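Neue Spielküche in Vokdale eröffnet

Vokdale, 19. November 2021. Was für ein Auftakt! Im Spielhaus Usard gibt es jetzt eine Küchenecke mit mehr als 130 Teilen, vom Teller bis zur Erdbeere. 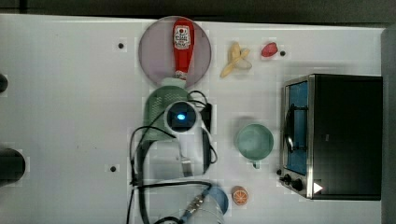
Gekocht wird an einem weißen Tisch, und die Ketchupflasche ist schon jetzt der heimliche Star. Zusammengestellt hat das Sortiment der Verein Flala, der dafür 700 Euro gesammelt hat. Bis Januar soll noch ein Kaufladen dazukommen, wir freuen uns riesig darauf!

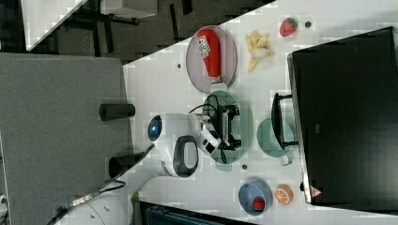 Spielzeugobst, Ketchup und buntes Geschirr in der neuen Küchenecke.

Geöffnet ist täglich ab 14 Uhr, der Eintritt ist frei.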